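The little green bucket and me

Monday, December 16, 2019

Right, so I promised Myrto Lambrakis I would write this up properly, because she has asked me three times now how I manage the food waste without the kitchen smelling like the bottom of a pond, and every time I've started explaining we've been interrupted by a bus or a child. Myrto, get yourself a cup of tea. It's long.

We have had the food waste collection in Drumholm since March. I know lots of places have had it for years (my sister is very smug about this) but it was new to us, and I'm not going to pretend I took to it. The leaflet came through the door, I put it under the fruit bowl, and there it stayed until the outdoor bin turned up and I had to find out what it was for. For the first couple of weeks I used an old ice cream tub with a plate on top. Please don't do this. The plate slides off, the tub goes soft round the edges, and if you have a cat who likes chicken skin then you have a cat on the worktop at five in the morning.

So I bought a proper caddy. I went to Wegener's, the hardware shop by the station, thinking I'd be in and out, and I was in there for most of my lunch hour lifting lids up and down. There was a big grey one with a charcoal filter, which was far too tall for our kitchen. There was a metal one that looked lovely, and it clanged every time you shut it, and I could just imagine my husband making his toast and clanging away at six o'clock. And there was a plain white plastic bucket with a green hinged lid and a carrying handle, and that's the one I came home with. It isn't a thing of beauty but it's light, it lifts with one hand and it goes in the washing-up bowl.

Now, where to keep it. This is the bit I get asked about and I've changed my mind more often than I'd like to admit. Under the sink was hopeless, as I'd have to open the cupboard with onion hands and then wipe the cupboard. The windowsill was no good in summer (fruit flies, don't ask). Next to the kettle it got splashed and I went off my tea. In the end it lives on the floor at the end of the units, and comes up to be relined and filled when I'm doing a big chopping session.

And when it comes up, it goes on the cooker. I know! I can hear my mother from here. But our kitchen has hardly any worktop, and when I'm peeling for a soup the board takes up all of it, so the only flat space within scraping distance is the top of the stove. It's one of those old white electric ones with the coil burners, and I ONLY do it when everything's off and stone cold. I check the knobs, then I hold my hand over the coils, then I check the knobs again. It's a plastic bucket with a plastic lid and I do not fancy ringing the landlord to explain. If you have small people or a forgetful husband, use a chair instead.

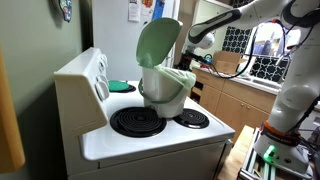

Anyway, liners. I have Opinions about liners. The first ones I bought were Hososeck, a roll of them from the supermarket, and they were fine as long as you didn't put anything in them. One teabag too many and the bottom went. I had a trail of coffee grounds from the kitchen to the back gate and I was in my socks. Then Dehua Luo from my choir told me she'd been using the Cliker ones and had never had a split, so I tried those, and they've been much better, though they're a bit slippery to open. I stand there rubbing the top between my fingers like somebody trying to get a carrier bag open at the till while the queue builds up behind. Damp fingers help. Licking your fingers helps more but you've probably just been handling a raw carrot or worse, so don't.

The trick, if you can call it a trick, is to leave plenty of bag over the rim. I used to tuck it all in neatly so that no bag showed, because I thought it looked nicer, and then the first big lump of melon rind would drag the whole thing down inside and I'd be fishing about for the edge with a fork. Now I shake the bag out, push it right down to the bottom with my fist, and fold a good handful of it over the outside. It goes all bunched up at one side and looks like a badly made bed. I've stopped minding. When the bucket's full there's enough left to gather up and knot, and you haven't got to touch anything horrible.

I put a sheet of newspaper in the bottom as well, folded into four. Kitchen roll does if you're out of newspaper. It soaks up the wet, and it's the wet that does for the bags. Teabags I squeeze out on the side of the sink first. (My husband does not squeeze. I find them in there, enormous.)

What goes in ours in an ordinary week: peelings, the outsides of leeks, eggshells, crusts, coffee grounds, apple cores, whatever has gone furry at the back of the fridge, and the scrapings off the plates, which is mostly broccoli stalks because I live with people who think the stalk is a handle. Cooked food and bones are allowed here, which surprised me, though you should check your own council. What doesn't go in: oil, the sticky labels off fruit (I'm terrible for these, I find them on my elbow), and anything that says "biodegradable" on the packet but turns out to be a sort of plastic anyway.

While I'm filling it I leave the lid standing right up. That was one of the things I tested in the shop, much to the young man's amusement. Some of the lids flop back down on your hand the second you let go, so you need one hand for the lid and one for the board and another one from somewhere for the knife. Ours stays up if you push it back far enough, and I can scrape straight off the board. Then it's down and shut the minute I've finished, especially if there's fish.

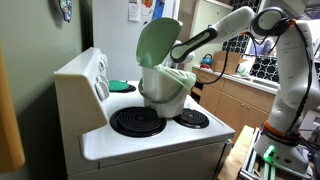
The caddy on the big front ring with its lid up and a liner in, ready for peelings.

If anybody's wondering about the round green thing on the back burner, that's a mat. I put hot dishes down on it at the table, and the rest of the time it just lives there. It ought to be in a drawer. It was in a drawer for a while, and every time I needed it I'd be stood there with a lasagne in my oven gloves shouting for somebody to open the drawer, so out it came again.

Cleaning! Sorry, nearly forgot, and this was Myrto's actual question. I empty the bucket every other day, full or not. That's the biggest difference you can make, bigger than any spray or powder. In August I did it every night. Once the bag's out I give the bucket a quick rinse with whatever's left in the washing-up bowl, and on Fridays it gets a proper going over with hot water and a spoonful of bicarb, left for as long as it takes me to do the bathroom sink. An old toothbrush for the hinge, because the hinge is where it all collects. I will not describe what I found in the hinge the first time I looked. Then I stand it upside down on the draining rack with the lid hanging open, and it needs to be bone dry before a new bag goes in or the bag sticks to the sides and you'll tear it pulling it out.

If it still whiffs after all that, a slice of lemon in the bottom overnight. Somebody on the choir group swears by cloves. I tried cloves and it smelled like Christmas in a drain.

The stove top gets a wipe afterwards too, naturally. White enamel shows everything, so there's no getting away with it. Warm water and a drop of washing-up liquid, and a dry cloth straight after or it goes smeary. The drip pans under the coils I do much less often than I should. They lift out, they soak, I scrub them, they look exactly the same as before, I put them back in and feel virtuous for a day. If anyone has a way of getting those really clean that doesn't involve fumes, please put it in the comments.

Oh, and cost, because I was asked that as well. We get through a roll of liners a month or so and the bucket was less than a takeaway. We've gone from a bulging black bag every few days to one that's barely half full on bin day, and it doesn't drip on the way out either. The foxes have lost interest in us completely and moved on to number 76, who I don't think reads this blog, but if you do, I'm very sorry, and Wegener's still had plenty of the white ones when I was in last week.

Next time I'm going to tackle the cupboard with the baking tins in it. I opened it yesterday and shut it again.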